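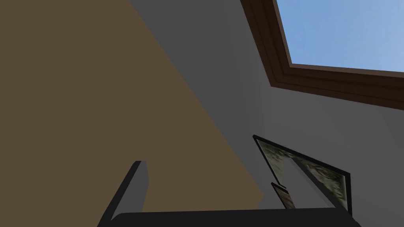
Keep the wrist view running in simulation too, Aino Niskanen commented on the draft. Agreed; see step 2.

4.3 Clearance check, two-arm units

1. Load the Neter household scene. Set joint speed to 10 per cent.
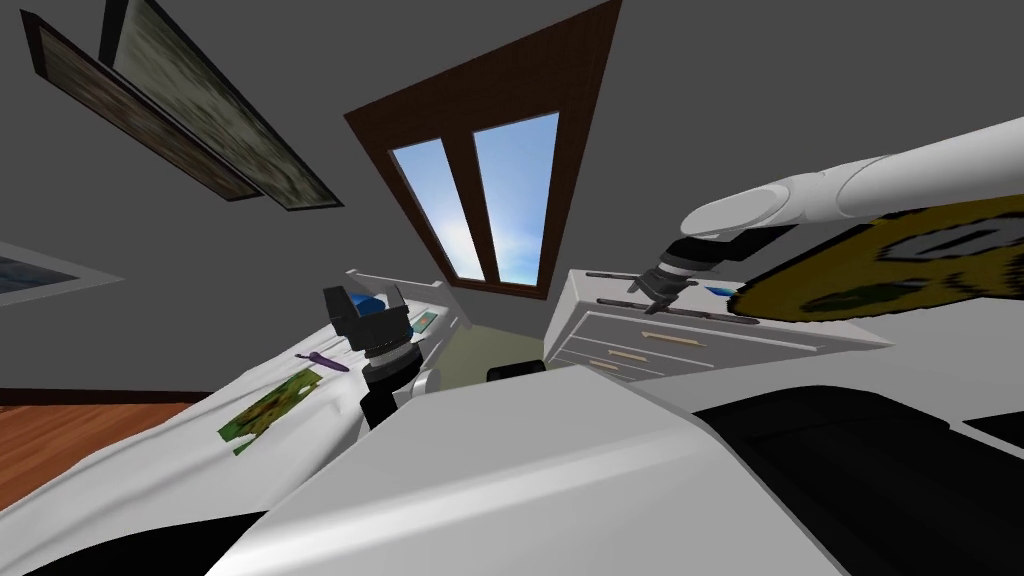

2. Open all wrist views before enabling either arm.

CAUTION: Do not enable both arms from one command.

3. Jog each arm through 20 poses.

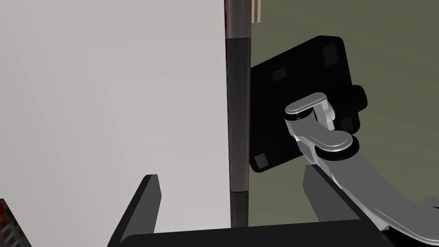

4. Log every pose with clearance under 132 mm.
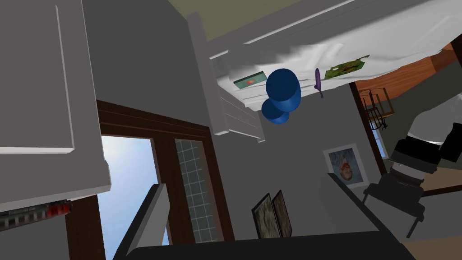
Cyrill Widmer asks that repeat runs use the same log. They may, if the scene is unchanged.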